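Weekly check sheet, Plito bunk cell (arm, gripper, wrist camera). Done Wednesday, before the 13:00 run. Arm stopped and E-stop in for items 1 to 4.

## Arm and cables

- [x] **1. Base bolts.** All tight, paint marks still lined up.
- [x] **2. Cable slack.** Cables hang clear of the bed post at full reach. Keep them off the side rail when the arm is parked.
- [ ] **3. Connector under upper link.** Locking ring a quarter turn loose. Tightened by hand, needs the proper Koltex ring. On order.
- [x] **4. Joint covers.** No cracks. 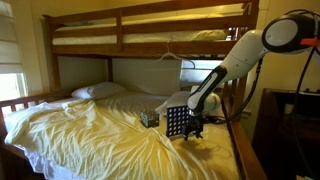
- [x] **5. Reach limits.** Software stop holds the wrist 46 mm short of the upper bunk boards. Tested at slow speed, 16 passes, no contact.
- [x] **6. Spotted board.** Flat, spots clean. Calibration repeated after item 3, error within limit.

## Gripper and wrist camera

- [x] **7. Finger screws.** Checked with the Musteck driver. One took a slight nip.
- [ ] **8. Linkage play.** Slightly more than last week on the right side. Usable. Look again after 200 cycles and change the bushes if it has grown.
- [x] **9. Camera view.** Lens wiped. Jaws and work surface both in view.
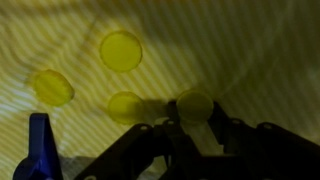
*Item 9: wrist camera view, yellow discs on striped surface, gripper at bottom.*

- [x] **10. E-stop.** Both buttons tested, arm held position.

Cell passed for use. Items 3 and 8 stay open until the next sheet.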